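Ticket 673: Meeting room booking panel shows wrong time
Status: Pending (vendor)
Opened by: Enikő Vida
Assigned to: Ludger Sperling
Site: Allbridge, level 3

June 28, 2022, 9:12
Enikő: The Ilaner calendar has moved every booking in the big room forward by an hour. My 10:00 is now at 11:00, on top of Finance, who have brought muffins and won't be leaving.

9:40
Ludger: Confirmed. Server clock is fine. My clock is fine. Ilaner believes we've gone on daylight saving, in winter, which is ambitious of it. Restarted the sync service. Bookings are now two hours out. Will not be restarting the sync service again.

10:25
Ludger: Time zone on the room account was set to "Custom (Skakance import)". That's left over from the December migration, when we were promised nothing would be left over. Changed it to Brisbane and cleared the cache. New bookings land where they should. The old ones, all 73 of them, have stayed put out of spite.

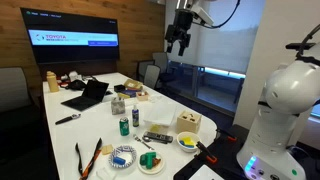

Will deleting and remaking a recurring meeting fix it?

It fixes that series, but everyone invited gets a cancellation followed by a fresh invite, and some of them will only read the first one. Leave the recurring ones alone until the bulk correction has been run.

11:50
Enikő: Too late, I did the Monday catch-up. Six people have written to thank me for cancelling it.

13:05
Ludger: Noted. Rang Demirtaş support. On hold for about 6 songs, if you count the same song as separate songs. They have a script that shifts old entries back and they'll run it after hours. Asked whether it's been tested. Was told it's "widely used".

13:20
Enikő: Should I put a paper sign-up sheet on the door in the meantime?

13:22
Ludger: Please. It'll be the most reliable system in the building. Pen's on my desk, bring it back.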